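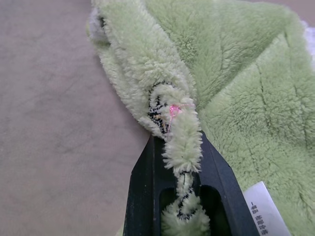

Light green fleece with black-and-white edging.

About Zurar

Zurar washes, repairs and folds household textiles. We handle towels, throws, blankets and bath mats for guesthouses, rental cabins and private homes in the Merkside area.

Wajid Ghauri opened the shop with one washer and a folding table, taking in blankets from two guesthouses on the same street. We now have a staff of 3 and a workroom of 890 square feet. Last September we handled 1,115 pieces, our busiest month so far.

Deep-pile fleece is a large part of what we do. It goes through a cool wash with no softener and a slow tumble, then gets shaken out by hand before folding. Long pile mats down if it is stacked too soon, so throws rest flat overnight and are folded in thirds the next morning.

We also look at every hem. Edges usually give out before the cloth does, and a loose stitch caught early is a short job. We keep thread in most common colors — black and white run out first — and can rebind a full blanket if the old edge is past saving. Binding tape comes from Oksanen.

Pieces are tagged on arrival and returned in paper wrap. Odd items are welcome, and we will tell you before we start if something shouldn't be washed.

Drop-off is at 905 Stemolora, side entrance, from 8 a.m. Pickup closes at 5:30 p.m.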